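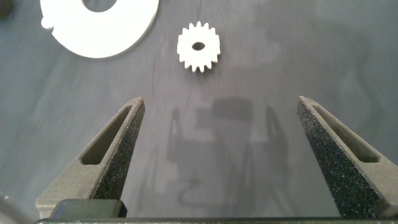 Gripper open over the small gear, big ring further back. Wrist camera view.

Moodley robotics club update, 2022-11-15. Short thread on where we've got to with the gear task.

The job this term: pick up a small white spur gear, carry it to the Mosurer stand and drop it on the peg. The big ring gets done afterwards, by the same arm.

We run it from the wrist camera only. Kamarul Pattinasarany wrote the first version of the finder in August and most of his code is still in there.

Main problem is that the gear is thin and lies flat. If the fingers close a bit too high they go over the top of it. Too low and they press into the table and the arm stops with a force error.

Second problem is shadow. The gripper throws one on the table in front of itself and the finder kept marking it as a part. We now ignore anything darker than the table. Crude, but false picks went from 12 in a session to 2.

White parts on a grey table are easy enough otherwise. Blur while the arm is moving is still a nuisance, so it now waits half a second before it takes the picture it measures from.

We have 3,974 saved pictures so far. Labelling is shared out between the Year 10s and Year 11s. If you haven't done your batch, please do it before the next meeting.

Last full run was 33 tries and almost all the misses were height, so that's what we work on next. Rusum team are trying a slower approach for the last bit, Warari team are changing the closing height. Same gear, same start position, then we compare.

Someone asked if the fingers can be changed. Not before the county round.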